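Mitevura 用户论坛 » 故障与维修 » 手持夹爪
主题：夹书夹到一半自己松了，松完又猛夹一下，有没有人遇到过

楼主　纸鱼慢慢游
发表于 11月　晚上9:40

各位前辈好，第一次在这个版块发帖，写得啰嗦，先跟大家道个歉，实在是这几天被这个毛病折腾得够呛，憋了一肚子话。

先交代一下我们这边的情况。我在一家二手书店的仓库帮忙做整理，老板娘 Fitriani Kwok 去年咬咬牙上了一套 Redum 的桌面分拣，为了给它攒动作，我们平时用两只手持夹爪一本一本地拿书、翻面、摞好，数据存下来再去训练。活儿不重，就是磨性子，我倒挺喜欢的，一边夹一边看封面，看到想读的就记在小本子上（小本子已经快写满了，书倒是没读几本）。

出毛病的是右手那只。前两个月一直好好的，夹薄的杂志、夹硬壳的画册都没问题。从上星期起，遇到厚一点的平装书，捏住以后手上的力气明明没变，夹指自己会松一下，非常短，我估计连半秒都没有，然后又“啪”地咬回去，比原来还紧。松的那一下书就往下滑，咬回来的那一下正好啃在书口上，纸边被压出一道印子。有一回我左手正好去扶书，食指被带了一下，没破皮，红了半天。老板娘看见了，当场让我停工，说书坏了能打折卖，手坏了她赔不起。

我自己做过的事情先列一下，免得大家重复问：换过夹指的垫子，擦过轨道，连接杆的螺丝全部紧过一遍，电也是充满的。Casenari 的控制盒重启了不知道多少次。日志里能看到夹持力设定一直是200没有动过，可是实际值会突然掉下去再弹起来，掉的时候没有任何报警。这一点最让我心里发毛，它要是报个错我反倒踏实。

夹阿加莎的时候最容易出，因为那一批正好都厚。

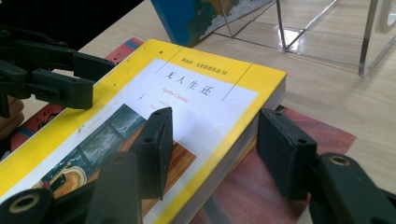 夹《无人生还》，左右两指分别压在封面和书口外侧

再补充一句，薄书真的一次都没有出过，所以我一开始还怀疑是书的问题，后来想想书能有什么问题呢。有经验的朋友麻烦指点一下，先谢谢大家了！

2楼　老郑不修表
发表于 晚上10:05

先说手。手没事就好，但是你们老板娘停得对，找到原因之前别再上手了，哪怕是“就试一下”。我见过太多“就试一下”的。

再说毛病。厚的出、薄的不出，我第一反应是线。夹爪张开得越大，穿在连杆里面那根编码器线就被拉得越直，如果线在弯折的地方已经快断了，张大的时候接触就不好，读数一丢，控制盒以为夹指跑到别的位置去了，先松再补，补的时候当然就猛。你把电断掉，用手慢慢把夹指掰到最开，看看转轴旁边那一截线有没有发白或者鼓包。

3楼　Bailly用户_阿茶
发表于 晚上10:31

我不太同意楼上。线的问题一般是随机的，张到那个位置晃一晃就犯，不会非要捏住了才犯。楼主说的是捏住以后松，那更像是力控那一头的事。我们工作室用的是 Bailly 的夹爪，控制盒倒也是 Casenari，之前升级固件以后就有过一模一样的现象：盒子里有个过流保护，夹得久一点、力大一点，它就偷偷降电流，降完发现力不够又往上加。厚的平装书有弹性，捏住了书还在往外顶，电流自然比夹薄杂志高。

楼主回忆一下，上星期前后有没有动过固件？

4楼　纸鱼慢慢游（楼主）
发表于 晚上10:48

谢谢两位！这么晚了还有人回，心里暖和多了。

固件我没有动过，不过我不敢打包票它自己没有动，控制盒是连着网的……我明天一早去看版本号。线我也会看的，今晚已经锁门了，钥匙在老板娘那里。

@老郑不修表 放心，不试了，我食指也不同意。

5楼　半颗螺丝
发表于 晚上11:12

插一句不太中听的。我觉得楼主这种情况首先要问的是：夹到一半自己松开、又自己加力，为什么没有报警？不管是线还是固件，这都不应该是“静悄悄”的。我们厂里要是有设备这样，当天就要挂牌的。二手书店可能觉得没那么严重，可夹的是书，旁边伸着的是人的手呀。

建议楼主写一份东西发给厂家，时间、动作、手被带到的经过都写清楚，日志原样附上，不要自己先整理。一整理就容易把有用的东西整理没了。

6楼　老郑不修表
发表于 晚上11:20

回3楼：你说的降电流我也碰到过，可是降电流是慢慢往下走的，像漏气。楼主说的是“突然掉下去再弹起来”，时间那么短，我还是押线。要不楼主把那一段日志贴上来，看曲线就知道了，是斜坡还是悬崖，一眼的事情。

7楼　Bailly用户_阿茶
发表于 晚上11:34

可以，看曲线。要是悬崖我请你喝茶。不过日志多久记一个点也要看，记得太稀，斜坡也能画成悬崖。

8楼　纸鱼慢慢游（楼主）
发表于 次日上午10:15

早上好！我来交作业了。

固件版本和装机的时候一样，没有动过。论坛传不了那么大的附件，我把出问题的那一小段发给两位私信了，一共3000个点，前面是正常夹的，后面是出毛病的。

线也看了。断了电，把夹指慢慢掰到最开，我打着手机的灯往里瞧，外皮看着是好的，没有发白，摸起来也没有鼓包。但是！掰到大概三分之二的时候，我觉得手上有一点点“咯噔”，很轻，合回来又有一下。左手那只没有。这个是不是线索？还是我心理作用？我叫老板娘也来摸了一下，她说有，又说她摸冰箱门也有。

9楼　Bailly用户_阿茶
发表于 次日上午11:02

看了，是悬崖，而且点记得够密，我认输，茶先欠着。

不过我还是要嘴硬一句：悬崖只能说明读数断了，没说一定是线断了。楼主说的咯噔，也可能是编码器的磁环松了，转到那个角度就错一下位。

10楼　老郑不修表
发表于 次日中午12:20

磁环这个说得有道理，我收回“肯定是线”（我好像也没说肯定，算了，收回吧）。读数丢的位置每次都在差不多的开度上，这跟线和磁环都对得上。区分的办法也简单：断开电机只给编码器供电，手不要碰线，只慢慢转连杆。咯噔的那一下读数跳了、以后一直差着一截，多半是磁环；跳完自己又回来了，再去怀疑线。

前提是你会拆那个插头。不会拆就别拆，寄回去，不丢人。

11楼　Thierry Hervieu
发表于 次日下午3:45

大家好，我在 Mitevura 做售后，中文打得慢，请多包涵。

首先非常抱歉让您的手受到影响，希望已经好了。请您暂时停止使用右手的夹爪，左手的如果是同一批，也请一起停下来，等我们确认。请不要自己拆插头，10楼的方法是对的，不过我们希望在我们这里做，这样零件的状态可以保留。

关于没有报警：控制盒目前只有在读数中断超过240毫秒的时候才会报警，您的情况比这个短，所以日志里是空的。我个人认为5楼的意见应该认真对待，我已经转给做固件的同事，现在还不能答应什么时候会改。

请把机身底部的序列号私信给我，寄送单由我们来出。

12楼　半颗螺丝
发表于 次日下午4:10

谢谢官方出来说话，态度是好的。不过这个时间我觉得还是太宽了，人的手抽回来哪有那么快。而且就算不报警，恢复以后能不能不要一口气补到比原来还大的力？慢慢补上去，书和手都少受点罪。这个也请一起转达。

13楼　Bailly用户_阿茶
发表于 次日下午4:38

补力这一点我站楼上。不过报警时间改得太短也有麻烦，我们以前自己调过，调短了一上午停了不知道多少回，最后大家嫌烦，干脆把报警关掉了，那才叫危险。能不能分成两档，短的只在日志里记一笔，长的再停机？至少楼主翻日志的时候能看到点什么。

14楼　半颗螺丝
发表于 次日下午4:50

关掉报警这种事你也敢在官方面前说……两档我能接受，但短的那一档夹指应该保持不动，光记一笔不够。

15楼　纸鱼慢慢游（楼主）
发表于 次日晚上8:20

两只都停了，序列号已经私信给 Hervieu 先生，箱子也找好了，就是平时装书的纸箱，垫了好多泡沫。出毛病的经过我照5楼说的写了，越写越长，一共2页，老板娘说我写得像小说，还顺手帮我改了一个错别字。

这几天没有夹爪，我们就回到老办法，用手搬。她说正好把积压的那几箱先登记了。等那边检查有结果，不管是磁环还是线，我都回来更新，免得后面遇到的人搜到这个帖子看到一半没下文，那种滋味我太懂了。

16楼　老郑不修表
发表于 次日晚上8:41

寄之前给夹指之间塞一块软泡沫，别让它在路上自己合着晃。箱子外面写上哪只有问题，售后那边有时候会弄混。

17楼　纸鱼慢慢游（楼主）
发表于 次日晚上8:46

啊，已经封箱了，我去拆开重新弄。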